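Endon Neighbors Help Board
Home > House and Kitchen > Cleaning

Spray bottle quits halfway down, and the steel drainboards look worse after I clean them

Posted by pegboard_annie
4 January 2021
Viewed 2851 times

I rent the upstairs of a house on the Plendell side of town. The kitchen has stainless steel drainboards, the pressed kind with ridges and grooves all over them, which I'm told were very modern once. They hold on to every drop of water that has ever landed on them. I have been cleaning them with vinegar and water out of a plastic spray bottle, and I now have two problems where I used to have one.

First, the bottle. It's one of the fat-bottomed ones shaped like a pear. It sprays fine when full. When it gets down toward half it starts to spit, then it coughs, then it gives me air. I can see there is plenty left in there. If I tip it forward it works for two squeezes, and if I tip it back it sulks. I've bought a second one, same shape, and it does the same thing, so either I'm unlucky or I'm doing it wrong.

Second, the steel. I spray, I wipe, it looks great, I go to bed. In the morning there are cloudy streaks along all the grooves and a sort of gray bloom in the dips at the end. My sister says I'm using too much vinegar. My neighbor says I'm not using enough. They have both been in my kitchen and neither of them picked up a cloth.

The mix is half white vinegar, half tap water. I added a squirt of dish soap because the internet said to. I'd like to keep using what I have and not go buy a shelf of products. The landlord's entire cleaning advice was "they wipe right down."

Sorted by: most helpful

Sioned Ruddock
Member, 90 posts

I've had pressed steel drainboards in two kitchens now, neither time on purpose, so let me take the bottle first. It's the easier of the two and you can have it fixed before lunch.

Inside every trigger bottle there's a thin tube that hangs down from the head. The head can only pull up what the end of that tube is sitting in. In a straight-sided bottle the tube more or less goes where it should. In a wide-bottomed one it has room to wander, and quite a few of them are cut short as well, so the end hangs in the air while a nice pool of cleaner sits off to the side, paid for and unavailable.

Unscrew the head and look at the tube. If it's too short to reach the floor of the bottle, you've found it. You can swap in a longer one from any dead spray bottle, provided it's the same width. Rinse it well first, inside and out, and don't take one from a bottle that held bleach. Vinegar and bleach together make a gas you do not want to meet.

If it's long enough but curls, note which way it curls. Screw the head back on so the tube ends up pointing to the front, under the nozzle. Most of us lean the bottle forward when we spray a counter, and the liquid runs to the front when we do. On some bottles the head only tightens in one position, in which case pull the tube out, give it a half turn and push it back in.

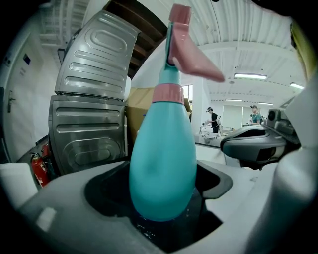 While you have it apart, run warm water through the head. Stand the tube in a mug of plain warm water and squeeze until it comes out in an even mist. The soap in your mix is very likely gumming things up a bit. Soap and vinegar in a bottle that sits for weeks turns into something you'd call the plumber over if it was in your sink.

Also check the collar. If it's cross-threaded by even a little, the pump pulls air in through the gap and you get that coughing. Take it all the way off, set it down level and start again by turning it backward until you feel it drop, then tighten. Hand tight is plenty.

Now the steel. Your streaks are probably two things laid on top of each other. The cloudy lines in the grooves are soap that never got rinsed off. The gray bloom in the dips is hard water drying in place, and you live in Endon, so you have hard water the way other towns have a view.

What I do:

Leave the soap out of the spray bottle. Wash the drainboard first with a sponge and a drop of dish soap in warm water, going along the ridges and never across them. Across just fills up the grooves.

Rinse with a wet cloth, twice. The second rinse is the one people skip (I skipped it for years and blamed the metal).

Then spray your vinegar mix. One part vinegar to three parts water is enough for every day. Half and half is for when you can see the chalk. Let it sit a few minutes on the chalky patches, but don't leave it overnight and don't let it dry there.

Rinse again. Vinegar left on steel will dull it over time, and I suspect that is some of your gray.

Then dry it, and I mean dry it, with a thin old towel. Put it over your fingertip and run down each groove. It takes longer to read about than to do. The big oval dips are where the water ends up, so do those last, and go back to them once you think you're finished.

If your board lifts off, stand it on end overnight and let gravity have a turn. Mine lifts. It took me five years to find this out.

For patches that have been there since the previous tenant, make a paste of baking soda and water, rub it along the grain with a soft toothbrush, and rinse like mad. No steel wool. It leaves little bits behind that rust, and then you'll be back here with a third problem.

12 people found this helpful

drip_tray_dan
Member, 13 posts

Just buy a better bottle. Life is short. Gwynne Hardware has the ones with a weight on the end of the tube so it follows the liquid around. I've had mine for ages and it sprays upside down, which I have needed exactly once and it was great.

No idea about the steel. Mine is streaky too. I put the dish rack on it.

2 people found this helpful

 Reply from pegboard_annie
 I have a dish rack. The streaks come out from under it.

 Reply from drip_tray_dan
 Bigger rack

Cherry Mae Dizon
Member

Agree with Sioned on nearly all of it, with a few things to add.

Try distilled water in the bottle instead of tap. If your water is full of minerals, then mixing your cleaner with it means you're spraying some of them right back on. A jug is cheap and lasts forever at this rate. It made more difference to my sink than any amount of scrubbing, and I say that as a person who went in for the scrubbing first.

Before you do anything else to the sprayer, look at the nozzle. Plenty of them twist, and there's a spot between stream and mist where they dribble and spit. My mother threw out a perfectly good one over this. I fished it out of the trash, turned the tip a quarter, and still use it on the windows.

If the trigger feels stiff or is slow coming back, soak the whole head in a bowl of warm water for an hour and work it under the surface. You'll see bubbles, then fewer bubbles. If it still won't come back on its own after that, the spring or the seal is done for and you should let it go. Heads wear out long before bottles do. Before you buy a new one, take the old head along to the store and try the threads, as they come in more than one size and all of them look right until you get home.

Label the bottle, please, even if you live alone. Painter's tape and a marker. I once did an entire stovetop with plant food.

I don't agree about the towel. I use one of those flat window squeegees on the high parts of the ridges, and then the towel just has the grooves left to do. Less wet towel hanging around. Also skip fabric softener when you wash whatever towel you use, or it'll smear and you'll be blaming the vinegar again.

7 people found this helpful

 Reply from Sioned Ruddock
 Squeegee is a good thought. Mine is too wide for the ridges near the tap and chatters, but on the flatter end it would be fine.

pegboard_annie (original poster)

Reporting back. The tube was curled and facing the wrong way, toward my wrist. Gave it the half turn and it now sprays down to the last inch. The second bottle's tube was too short, so that one has gone over to watering the fern, where it can spit all it likes.

I dumped out the soapy mix. It had threads in it. We won't discuss it.

The drainboard is better in the grooves after two nights of the double rinse. The dips still have the gray, so I'm trying the baking soda paste next, and I'll pick up distilled water when I'm over by Tonitz for groceries. Mine does not lift off, by the way. I checked, with some force, and now I have a question about caulk, which I'll put in the other section.

This thread has been moved to Solved in February. Replies are still open.

Related threads
Hard water ring on a bathroom tap, tried everything
Can I mix my own glass cleaner and keep it in the garage over winter
Caulk came up with the drainboard, is this my fault or the landlord's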